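Getting a Bench Named: A Report on a Local Petition
Year 2 Community and Campaigns module, final project report

1. What we set out to do

Our group was asked to follow a live petition from launch to outcome, or to the end of term, whichever came first. The end of term won.

The petition we chose asked Stondport council to give the ferry steps an official name. People in the town have called them the Fedach steps for as long as there has been anyone to complain about how slippery they are, but on the council's map they are "Access Point, Lower". The petitioners wanted a sign, an entry on the map and, if there was money left over, a bench. By the second week everyone was talking only about the bench, hence our title.

2. How it worked

Under the council's rules, a petition with 300 signatures gets a written reply. One with 700 gets a slot at a full meeting. At 2000 there is a proper debate, though we could find no record of this ever happening in Stondport.

Signatures were gathered on paper and through Nostance, a free petition site. The paper sheets were left at the bakery, the library and Lại, the noodle place by the harbour, which turned out to be the best spot in town. People waiting for soup will sign nearly anything. One sheet came back with two orders written on it, and we did not count those.

3. What we did

We kept a weekly tally, stood outside the library in the rain and handed out a short survey. We got 60 surveys back. Most people had signed because a friend asked them to. A fair number thought the steps already had the name and were cross to learn otherwise. Four believed they were signing against parking charges.

We had planned to compare online signers with paper signers, but the site only shows a first name and a town, and the paper sheets mostly show handwriting. We dropped that part in April.

4. Results

The petition passed 300 quickly, then sat still for most of a month. It picked up again when the council's reply arrived, which thanked residents for their interest in "the proposed car park". There is no proposed car park. The reply was shared widely, and the petition reached 700 in May, a week before our deadline.

The meeting slot has been granted but not yet dated. The bench has been referred to a different department.

5. What we would change

We would start earlier. We would also write the survey after reading the petition — two of our questions were about a statue that had been taken out of the wording before launch. Our tally sheet should have had a column for where each signature was collected, as we had to work this out afterwards from the soup stains.
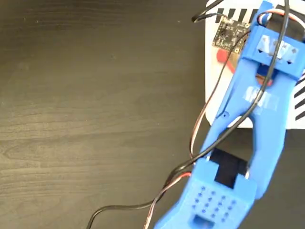
We would also ask the council for its petition records in the first week. Our request is still being dealt with, and the last email we had said to allow a further month. If the records arrive before marking closes, we will add them as an appendix.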